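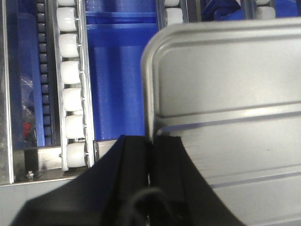 Vol. 4, No. 2

Talks > Catering and Kitchens > Tray Return

Search talks Search Enter a word or phrase

THE TRAY RETURN THAT PAYS FOR ITSELF (DOES IT?)
Speaker notes, Sturnedcombe canteen session, 12 Jul 2023

Leave the opening slide up while people find seats. Don't start until the coffee queue has gone down.

Opening

I was asked to talk about moving trays. The title I was given had the word "transformation" in it and I took it out. A tray goes from one place to another. If it gets there flat and right way up, that's the job done, and a person with two hands has been doing it for a long time.

So I come to this as the person who has to sign for the equipment. I've read the Nonedar brochure. I've read the Diltach brochure too, and if you covered up the names I couldn't tell you which was which. Both promise a smooth line. Neither says what size tray they had in mind.

Ask for hands: who has a roller line now? Who had one and took it out? (Wait. The second group is the one I want to hear from at the break.)

Rollers

Point to the rollers on the left of the slide. Off-white, a bit fatter in the middle, each on its own little metal pin in an aluminum rail. You've all seen this kind of thing.

What I'm told: rollers need no looking after.

What I believe: anything with a pin in it needs looking after. Each one is a place for soup to go. Ask the seller how one roller comes out. If the answer starts with "you would never need to," write that down and ask again. At Sturnedcombe we asked in February and got a very nice folder.

Ask as well what a spare costs and whether you can buy one by itself. I was offered a pack of 30. I wanted two.

Pause here for questions. Somebody will say that theirs have run for years without trouble. Good for them. Ask how often they're cleaned and who does it.

The chain

Move to the dark track beside the rollers, the small links in the blue channel. I have less to say about chain because I understand it less, and I'd sooner admit that than read you the leaflet.

My one worry is the channel. A channel is a gutter. Peas, lemon slices, the foil lids from the little butters. Our old line had a gutter down one side and we cleaned it with a bottle brush and a bad temper. I'd want to see any new one opened up in front of me, with the guard off, by the person who'll be cleaning it. The salesman can stand and watch.

(If short of time, skip to trays.)

The trays themselves

This is the part I care about, and it gets a single line in most quotes.

Look at the tray on the slide. Brushed silver finish, rounded corner, a proper raised rim, and two long shallow ridges pressed into the face. Ridges like that are sold to us as stiffening. I accept that a pressed sheet is stiffer than a plain one. I don't accept that it makes a cheap tray a good one. Push down in the middle with your thumb before you order. Put it on a flat counter and see if it rocks.

Rounded corners I'm all for. They wipe out with one pass of a cloth. Square corners hold on to whatever you had last week.

The rim is where I'd argue. A high rim keeps spills in, which is lovely until you stack wet trays and each one is a small pond. Ours went through the washer and came out carrying water, and the floor by the racks was never dry. Yook makes a low-rim tray that drains better and spills more. Pick your mess.

And the sizes. Our trays were bought at different times and they aren't all the same. A few millimeters, but a line set up for one will pinch the other. Measure what you own. Don't trust the old invoice.

Cost

The figure on the Nonedar quote was $3,182, before fitting. I'll say it out loud because people never do at these sessions and I find that irritating.

The quote says it will save labor. Whose? We still need a person scraping plates, and a person at the far end taking things off. What we lose is the walk between the two, which at Sturnedcombe is four steps. I paced it. Nobody has yet shown me how four steps pays back that money, and I did ask for the working.

Where the walk is long, or there's a corner and a swing door, I can see the case. Go and pace yours before the next sales visit.

What I'd ask for

A trial with your own trays, dirty, at the end of a lunch service. Clean trays on a showroom line prove that clean trays slide.

The cleaning steps in writing, on one side of paper.

A price for a single roller.

The noise. Metal on rollers is loud in a tiled room, and the brochure won't mention it. Stand next to it with someone and try to have a chat.

Questions

Likely one: have I decided? No. We've asked Diltach for a second price and I've put a tape measure in the drawer with the trays.

Likely two: wouldn't plastic trays be quieter? Yes, and ours stained orange after the first curry. Bring that up with me afterward, I've kept one.

Handout is on the table by the door, single sided, take two if you have a colleague who likes brochures.

Contact the talks desk | © 2023 Sturnedcombe Talks | Back to top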